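Does a robot that trains on its own mistakes learn anything?

The Flunthorpe group says its two-armed setup improved after 717 practice runs, most of them failures. I went to the lab in November expecting to be talked out of my doubts. It didn't quite happen.

The method, called Odberg, keeps the botched attempts that other teams throw away and labels the point where each one went wrong. "We had 1000 recordings and were binning most of them," the lead researcher told me. "That seemed daft."

Perhaps. But 398 of the kept runs were labelled by the same person who designed the test. I asked if that bothered her. "A bit," she said. "We'd do it differently now."
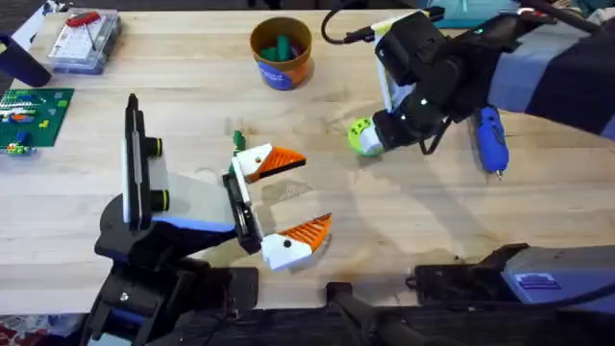

I also wanted to know how far any of this travels. A tabletop with small objects on it is a kind place to be a robot, and the final test used just 18 objects, all of them seen in training. "It's a fair complaint," she said. "We haven't shown it works on new things. We think it will." I wrote down the word "think" and underlined it.

She was firmer on cost. Labelling a failure takes less time than recording a fresh success, she said, and I believe her - though the paper doesn't give the hours.

A second lab, at Jurnstead, is due to repeat the work with its own arms and its own labellers. "If they can't get it to work, we'll say so," she said. I have asked for a copy either way.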